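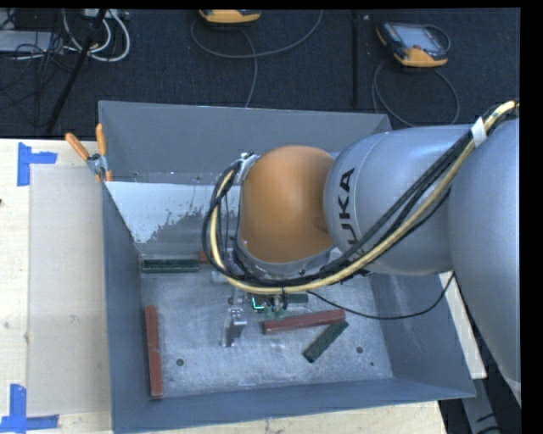 The gray bin on the pale table, with red-brown and green blocks in it.

The Harbor Wall at Garkcombe

My sister said the rule before I had my coat off. "Brown is buildings, green is ground, and you can't change your mind after lunch."

I loved that rule! I had loved it since I was seven and she was nine, when Garkcombe was four streets on our bedroom rug and the sea was a bath towel. We hadn't built it in years. Then in June she called me and said she had a long table, a free Saturday and a train ticket with my name on it, and was I coming or not.

Of course I was coming. Wurkmont is two changes and a bus from where I live, and I spent the whole ride drawing on the back of an envelope. I drew the chapel. I drew the chapel again with a bigger porch. By the second change I had a harbor wall, a fish market, the steep lane that goes up behind the bakery (there was always a bakery) and a place where you could stand and watch for the ferry.

"No ferry," my sister said when she saw the envelope.

"There was always a ferry."

"The ferry was a slipper."

"It was a very good slipper."

She laughed so hard she had to hold on to the door, and I knew it was going to be a wonderful day.

We started with the harbor, the way we always did, at the short end of the table. She had brought boxes of every kind of block, all mixed together - cubes, arches, little flat ones like crackers, half of a set our grandmother had ordered from a shop called Hanari, with the name stamped on the lid and the corners gone soft. I went through them like a kid at a bakery window. Every handful had something in it I had forgotten. The arch with the chip! We used to say a cart had hit it, and we had a whole story about the driver, who was sorry, and the mayor, who was not.

By eleven we had the lane. By noon we had the chapel, and it fell down, and we had it again with a smaller porch. My sister builds slowly and looks at everything from table height with one eye shut. I build fast and then knock things with my elbow. Between us we get along at a decent pace.

"What's the population?" she asked.

"Two hundred and thirty-seven."

"It was 237 when I was nine."

"Nobody's left. Would you?"

She looked down the lane, past the bakery to the water (still a towel, a blue one this time), and said no, she supposed she wouldn't.

After lunch we came to the harbor wall itself, and we had a real fight over it. I wanted the long blocks. You need long ones for a wall, otherwise it looks like teeth. And the best long blocks we had were the brown ones, a lovely brick sort of color, exactly right for a wall that has stood in bad weather for three hundred years.

"Brown is buildings," my sister said.

"A wall is a building."

"A wall is ground. You walk on it. People fish off it."

"People walk on roofs!"

"Who walks on roofs?"

"The man in Lukumay Street. The one with the pigeons."

I had not thought of the man in Lukumay Street for 19 years. He had just come out of my mouth, whole, with his pigeons and his terrible hat. My sister put down the block she was holding.

"He had a ladder," she said.

"He had a ladder, and he wouldn't lend it."

"And when the bell got stuck they had to ask him."

"And he said only if they named the bell after a pigeon."

We didn't say anything for a minute. It's hard to explain how happy I was. It was like finding out that a place you had been to on vacation was still open and they had kept your room.

So we built Lukumay Street. It hadn't been on the envelope at all. It had to go in between the chapel and the lane, and that meant moving the bakery three inches to the left, with both of us holding our breath and my sister saying "elbow, elbow, elbow" the whole way. The pigeon man got the tallest house. We gave him the chipped arch for a front door. For the ladder we used a comb.

The wall we settled at around four o'clock, and I think we settled it beautifully. Green at the bottom, where the rock is, since even I had to admit that rock is ground. Brown along the top. It ran right out into the towel and bent at the end, the way I had always pictured it bending, and if you got down low and shut one eye you could see it was a bad day out there, big waves coming in, and not one drop getting past.

"There should be somebody on the end of it," I said. "Looking out."

"For what?"

I didn't answer. She gave me a long look, the older sister kind. Then she went out into the hall, and I heard her open the closet and move some boots around, and I started to grin before she even got back to the door.

It was a red slipper, much too big for the harbor. She brought it in around the end of the wall very slowly, leaning over the table with her tongue between her teeth, and made the sound of the horn, twice, low and long, the same as she used to.

I rang the bell. All two hundred and thirty-seven of them came down the lane to meet it.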